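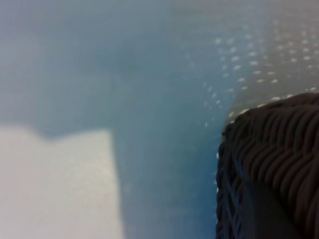
Wrist cam, close range. Dark woven item at right, dotted see-through layer behind it, blue surface.

Thread: When do you reject a blurred wrist frame?

negin_a
We're writing the labeling rules for the Kondamville set and I want opinions before December. The draft says any frame where no object has a crisp outline gets rejected. The one at the top would go. I think that's right. I can't tell if the pale rectangle is paper, foam or a lid, and I don't want labelers guessing.

vkubicek
Disagree. Blur at close range is normal for a wrist camera. If you throw those out, you throw out most of the approach phase. On the Alteten job we dropped 3,180 of them under a rule like yours and had to put them back.

negin_a
Put them back with what labels, though?

vkubicek
Coarse ones. "Woven item, dark." "Flat item, pale." Our rule was that a label can't be more specific than what two people would write without talking to each other.

Godoy_R
I like the two-person rule, but it costs double. We use 3 levels: named, general, unknown. Unknown is a valid label and labelers don't get marked down for it. Before we said so in writing, people were typing "basket" for anything with a weave.

kpolak
I'd say basket for this one.

Godoy_R
It could be. It could also be some kind of thick braided textile. I'd put general.

kpolak
Fine, but then a grasp planner gets nothing useful out of it. A basket and a piece of fabric don't get picked up the same way.

vkubicek
The planner shouldn't be deciding from that frame anyway. Take the name from an earlier, sharper frame if there is one, and mark it as carried over.

negin_a
Carried-over names need their own field. I'll add that. What about the dotted stuff? Mesh or printed plastic?

Godoy_R
"Translucent layer, dotted." Stop there.

kpolak
Still think you're all too strict, but I can live with it if the field goes in.

negin_a
Changed the draft to "keep, label general, flag blur." Section 2 is open for comments.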